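Dudska mobile arm - progress report for June
To: Noeline Kingi
From: Raíssa Fontes, Gouveia lab

Noeline, short one this month, we're in the middle of the gripper work and I want to get back to it. Money and dates at the bottom.

Where we are

Arm is back up after the wrist fault. Cause was the joint 5 cable, rubbed through at the clip. Replaced cable, moved the clip toward the elbow, added a sleeve. Same sleeve now on joints 4 and 6, both looked worn. Ran the full joint sweep overnight afterwards, no dropouts in the log. Will repeat the sweep at 3,000 cycles and send you the plot.

Gripper: left finger was closing late. Cleaned the slide, changed the return spring, reset the zero. Pads are the old ones still. New pads on order from Ceten, promised twice, not here.

Base: wheels fine, one brake sticky when the machine has stood over night. Freed it by hand for now. Needs a proper strip down, which I've put off till the arm is signed off.

Simulation side

The sim copy of the machine in Fuvimeo had drifted from the real one. Somebody (me) changed the tool offset on the real arm in the spring and never carried it across. So every reach in sim was landing 41 mm short against the real thing. Fixed, and the offset now lives in one file that both read from.

We set up again in the living room layout, the one with the gray sofa and the orange floor. Backpack and a sheet of paper on the seat cushions, rolling suitcase by the tiled wall. Start pose is arm down, gripper just over the floor and pointing at the sofa.

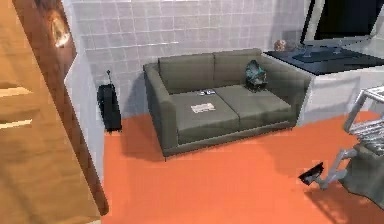
Reset between runs was the slow part, 166 seconds, mostly from reloading every object when only the arm had moved. Down to 71 now. I think there's more to get out of it but I'd rather spend the time on the contact settings. The paper is the worst, it slides when touched and the friction value I inherited makes no sense to me. Backpack straps also stiff, leaving those alone untill the paper behaves.

Not done

- calibration check of the wrist camera, waiting on a flat target
- written start-up and shutdown sheet, half drafted
- brake strip down, see above
- spare joint 5 cable for the shelf, please approve, quote is in your inbox

Spend

Cable, sleeves and spring all came out of the repair line. Nothing moved from travel. The Ceten pads are commited but not invoiced, so they will show up in your next statement and not this one.

Next

Pads on as soon as they land, then zero again, then the real arm runs the same start pose as the sim and we compare joint angles. If the brake gets worse before that I'll stop and do it first, and the comparison slips. Will call you if so.

Raíssa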